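Magaña's summer pan dulce, the boxed kind

July 25, 2018

Magaña has put out its summer line again, and this year there are two flavors in the boxed conchas: lime and toasted coconut. Last year it was only the lime. They come six to a box, wrapped one by one, and the Drundard on the east side of town had them stacked at the end of the bread aisle when I went in for eggs. I bought one box of each and ate more of them than I planned to over the weekend.

I grew up on bakery conchas, so I'm not the easiest customer for the packaged ones. They're softer than they should be, and the sugar topping sticks to the wrapper if the box has been sitting somewhere warm. Both of those complaints still stand. The topping on two of my lime ones came off with the plastic and I had to scrape it back on with a butter knife.

The lime is the same as last year as far as I can tell. It's sweet first and then a little sour at the end, closer to a lime cookie than to a real lime. The bread underneath is plain. I like it cold, straight out of the refrigerator, which my cousin Yareli Beltrán says is wrong, and she may be right, but the topping holds together better that way.

The coconut one is new and I think it's the better of the two. There is shredded coconut in the topping and you can taste that it was toasted. It's a little dry. With coffee that isn't a problem. I had one plain, standing at the counter, and needed a glass of milk after.
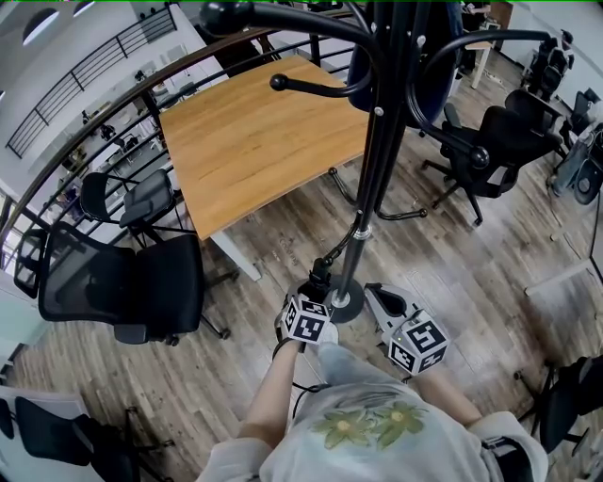

Color is where Magaña went a little heavy this year. The lime topping last summer was a bright green that came off on your fingers, and I wrote back in April that I hoped they would tone it down. They did, some. It's now a pale green, close to the flowers on the sweatshirt in the photo, and I have no complaint with that. The coconut is the one with too much in it. Toasted coconut should be tan, and these are a strong orange-yellow that makes you expect mango. Itzel Alvarado took one bite of hers and asked me what happened to the mango. I don't know why a company would color coconut at all, but I'd guess they wanted the two boxes to look different on the shelf.

I checked the labels because people ask. The lime is 204 calories apiece. The coconut is higher, and I threw the box out before writing the number down, so I'll add it if I buy more. Neither one has nuts listed, but there is a warning about shared equipment, so read it yourself if that matters in your house.

If you remember the Jemarau seasonal conchas from a few years ago, these are not as good as those. Jemarau used a thicker topping with some crunch to it, and the bread had a bit of cinnamon. They stopped making them and went over to snack cakes, and I haven't seen a box since. Magaña is what we have now, plus whatever Orano does in the fall. Orano's pumpkin ones were decent last year, though the price went up and the box got smaller.

I tried three things with the leftovers, which by Monday were getting stale. French toast with the coconut ones worked well. Cut them in half through the middle, soak the cut side only, and keep the heat low or the sugar burns. Bread pudding with the lime ones was not good. The topping melted into the custard and the whole pan had a gray-green look, and it tasted like dish soap smells. I also warmed one of each in the toaster oven at a low setting, five minutes, and that's probably the best way to eat either of them. The top firms up and the bread tastes more like bread.

The sign at Drundard said they would be in stores through the end of the summer or until they run out. The lime was already getting low when I went — the coconut stack was almost full. I would get one box of coconut and skip the lime unless you already know you like it.

Comments are open. If anyone has seen the coconut in the bigger size, tell me which store. Yareli says there's a twelve-pack, and I have not been able to find it.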